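Notebook, September. Portable antenna work, end-fed wire and the new transformer

Picking this up from the last page, where I had the transformer wound and nothing else done.

Start 9:40. Core is the larger of the two left over from the Gividlow kit. Two turns primary, 14 secondary, first two turns twisted together, 100 pF across the input. I used the thin enameled wire again. The thicker stuff is better for heat but I can't get it to lie flat on this core and the box lid won't close over it.

First check on the bench with a resistor across the output in place of the wire. Started with 2200 ohms and got a flat enough curve from 40 meters up to 20 meters. It climbs above that and by 10 meters it is past 2.5 to 1. Tried moving the capacitor closer to the connector, with the leads cut down to almost nothing. That brought 10 meters down to 1.9 to 1 and left 40 where it was. Good enough. Last time I spent a whole evening moving turns around on the core for a smaller gain than that.

Lead length matters more than I had written down in the spring. Please leave them short if you rebuild one of these. The drawing in the folder still shows the long leads and I have marked it in pencil.

10:30. Soldered the secondary to the wing nut terminal. First joint was cold and I redid it. The tip on the bench iron is worn and needs replacing. The spare in the drawer is for the old iron and does not fit.

Box is one of the small gray ones. Drilled for the connector, the terminal, and an eye bolt for strain relief. The eye bolt is new. On the last trip all of the pull was on the terminal and the lug broke at the crimp while I was taking the wire down. Now the wire ties to the eye bolt and a loose tail goes over to the terminal.
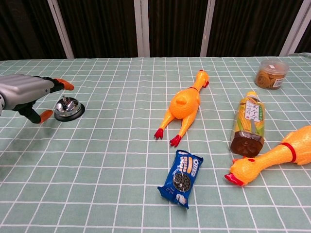
Table with the service bell and the rubber chicken.

11:15. Cut the wire for 40 meters at 20.6 m to leave something to trim. Took it out to the field behind the shop with the 6 m fiberglass pole. Set it up as a sloper first, then as an inverted V with the pole in the middle. Feed point at knee height on a tent stake both times. Coax is the 5 m thin run with the choke at the radio end.

Sloper: resonant at 6.91, so too long. Inverted V: 6.96. Folded back 20 cm and measured again, inverted V now at 7.03 and 1.3 to 1. On 20 meters the dip is at 14.12, 1.4 to 1. Left the fold in place and taped it. I would like to see it up on an actual summit before I cut anything, as the ground here is damp clay and the places I go are mostly rock.

Analyzer battery quit partway through the 15 meter sweep. Finished that one off the radio's own meter, so treat the 15 meter number (1.6 to 1) as loose.

Weights, all on the kitchen scale:

Transformer box with hardware: 84 g
Wire, winder and tail: 112 g
Coax with choke: 173 g
Total: 369 g

The old kit with the linked dipole came to 737 g, so this is half of it. The pole is the same in both cases and I left it out. Most of the saving is coax, which surprised me a little. The dipole needed 10 m of it to reach the top of the pole and back down to where I sit.

12:50. Lunch, then power test. Ran 5 watts of carrier into the dummy resistor for two minutes, core stayed cool to the touch. At 20 watts it was warm after one minute and I could smell the varnish after two. That's key down the whole time, which is harder on it than CW would be. For the small radio it has plenty of room. I would not lend this one to anybody running a bigger set, and I have written 10 W MAX on the lid in paint marker.

Rocío Valcárcel stopped in while I was at it and looked over the box. She uses a 49 to 1 as well, on the Vekulia winder, and has had trouble with RF getting back into her keyer on 20 meters. We swapped my choke into her line to see. With it at the radio end the false dits stopped. With it at the transformer end they came back. She is going to wind one the same as mine, nine turns on the black core, and leave it at the radio. Worth noting that she works with the radio sitting right on the ground and a very short key cable, so it isn't quite my setup.

She also wants to know if we are still going up Stovby this month. I said yes if the road is open. Plan as it stands: leave early, on the trail by 7:00, at the top about 9:30. She takes 20 and 17 meters, I take 40 and 30 and then we trade. We need at least 30 m between the two wires and there is only one good spot for a pole on the north side, so one of us will be in the scrub. If both stations can't run together without wiping each other out, we take turns by the half hour.

Two-meter handhelds for the walk up, same simplex frequency as before. Mine needs the belt clip screw tightened.

14:20. On the air from the field for half an hour, 5 watts CW on 40 and then 20. Six contacts on 40, all fairly close in. Four on 20, the farthest one gave me 339 and I had to send my call three times. Noise on 40 was S5 here with the shop lights on and S3 with them off. The tube light over the drill press is the worst of them.

The tuner was out of line for all ten contacts. 30 meters does not work without it and I did not expect it to. Reading with the tuner in was 1.2 to 1, but I don't know how much is going into heat.

To do before Stovby:

Charge both battery packs, check the one with the taped connector
New tip for the iron
Second tent stake and 4 m more of guy line
Heat shrink over the terminal lug
Paper log sheets, pencil, spare pencil
Print the alert times for Rocío
Try the wire once with the feed point up at 2 m

Put everything back in the orange pouch at 15:10 except the analyzer, which is on the charger by the window.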